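Augustina Agbeko llegó a la jornada de puertas abiertas de Jolholm con una libreta y pocas ganas de aplaudir. Lleva años revisando contratos de maquinaria para residencias y ha visto demasiadas demostraciones. "Me enseñan una pantalla y me dicen que eso es un robot", comenta mientras busca silla. "Bueno. Ya veremos."

La sesión la conducía Dede Owusu, responsable del simulador, y duró bastante más de lo previsto. Agbeko se quedó hasta el final y aceptó hablar con nosotros a la salida.
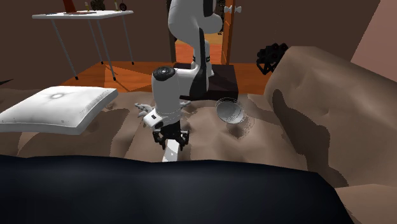

AUTOMATIZACIÓN / VISITAS

Lo primero que le llamó la atención fue el decorado. "Es un cuarto de juguete, muy aseado. Una almohada, un cuenco metálico, cuatro cosas sobre una tela marrón. Yo no conozco ninguna habitación así, y he entrado en muchas."

Owusu defendió la elección ante los asistentes: según él, la tela arrugada complica el agarre más que una mesa lisa. Agbeko le concede el punto a medias. "La tela arrugada está bien. Pero es una tela calculada. Pregunté cuánto se parece a una colcha de verdad y me hablaron de parámetros."

Las cifras tampoco la convencieron. Durante la charla se citaron 1611 intentos en el simulador y 352 en el laboratorio de Grorkum. "Pregunté cuántos de los 352 salieron bien. Me dijeron que el informe sale en abril. Pues en abril lo leeré -- con un café y un lápiz rojo."

¿No hubo nada que le gustara? Se lo piensa. "El brazo baja despacio, eso lo agradezco. Y la vista desde la pinza me pareció útil, porque ahí se entiende lo difícil que es. Desde lejos todo parece fácil." 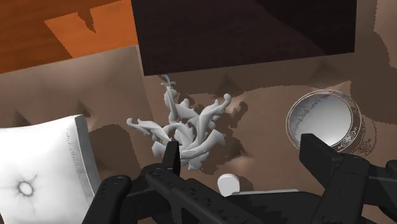 La pieza blanca, entre los dedos de la pinza y junto al cuenco.

Esa pieza retorcida, llena de ganchos y puntas, ocupó buena parte del turno de preguntas. Efua Sarpong, ingeniera de Clallia invitada al acto, sostuvo que una forma así pone a prueba al sistema mejor que un cubo. Agbeko no lo discute, pero le parece una dificultad escogida a gusto de la casa. "En una residencia lo que se cae son gafas, pastillas, un audífono. Nadie me ha pedido nunca recoger un coral."

También le molestó el vocabulario. "Decían 'el robot decide', 'el robot entiende'. Le pregunté a Owusu qué entiende exactamente y se rió. Me cayó bien, ojo. Pero no contestó."

Jolholm ofrece a los centros interesados una prueba de hasta 8 semanas, con dos técnicos a cargo de la empresa. Agbeko ha pedido las condiciones por escrito y quiere saber quién responde si el aparato rompe algo. De momento no ha firmado nada.

"Volveré cuando haya un cuarto de verdad, con su desorden y su enchufe mal puesto", dice ya en la puerta. "Y que me dejen elegir a mí lo que hay encima de la cama."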